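Loratmont Hall, Firkham
Part-time Room and Store Assistant

We are looking for one person to join us at Loratmont Hall, from May. The work is simple to explain, but it needs patience and a good eye. You will keep our rooms, floors and cupboards in order between one group of users and the next.

About us

Loratmont is a shared building in Firkham, with workrooms on the ground floor and a store above. Different groups book the rooms by the half day: sewing classes, a repair evening, people who practise with sound and light equipment, a small theatre company. They bring many things with them and they also use our things. In the last year we had 902 bookings, and our store list has now passed 3000 items. You can imagine that not everything goes back to the right place.

We have also a smaller house, Skestmont, ten minutes by foot. You would work there sometimes, when the colleague of that house is on holiday.

What you will do

Most of the work happens at floor level. At the end of a session there are cables on the tiles, soft things such as covers and cushions, small boxes, sometimes a single shoe or glove. Your tasks will be:

Pick up what is lying on the floor and sort it by owner, if the owner is known.
Untangle the cables, wind them in loops of equal size and close each one with a strap. Please do not wind them around the elbow, it damages them inside.
Check each cable for cuts before it goes back to the store, and put the doubtful ones in the red crate.
Fold the fabric items and put them on the open shelves. What needs washing goes to the laundry room.
Move stands and light furniture to the wall, sweep, and mop the tiles.
Write the items that are missing or broken in our store program, which is called Issa. We will teach you how to use it; it takes one afternoon.
Put forgotten things in the lost property cupboard with a paper label saying the room and the time.

Heavy furniture is always moved by two persons. You will never be asked to do this alone. Electrical repairs are also not part of the job.

Who we are looking for

You do not need a diploma for this position. It is more important for us that you finish one corner before you start the next, and that you write things down. You should be able to kneel and to bend often, and to carry a full crate up one flight of stairs. Enough English to read labels and to leave a short message for the colleagues is necessary. Several of us speak English as a second or third language, so please do not be shy about mistakes.

Experience in a school, a hotel, a warehouse or a theatre is welcome. If you have kept order only in your own home, with children or without, please tell us about it in your letter. It counts.

Hours and conditions

The position is 16 hours per week, in four shifts. The shifts are from 5 pm to 9 pm, because the rooms must be ready for the morning groups. The contract is for one year and can be made longer. The pay follows the house scale, step two, and we will send you the table if you ask for it. You get work shoes, gloves and knee pads from us, paid holidays, and a yearly amount for a course of your choice. The 136 bus stops in front of the door until late in the evening.

How to apply

Please write us a letter of one page and add a list of your previous jobs, if you have any. Send it by post or leave it at the front desk of Loratmont Hall, in an envelope marked "Room and Store". An envelope can be given to the desk every working day until 6 pm. We read applications in the order they come and we answer all of them, also when the answer is no.

If we invite you, you will first have a talk of half an hour with two of us, and afterwards you will spend one paid hour in a workroom together with a colleague. You will sort one crate of mixed cables and put one room in order. There is no time limit for this hour's work and you may ask as many questions as you like.

Visitors who want to see the building before they apply are welcome. Please ask at the desk for the store team.

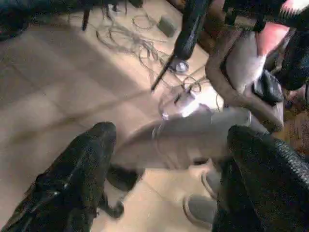
Cables on a tiled floor, lying in loose, tangled coils.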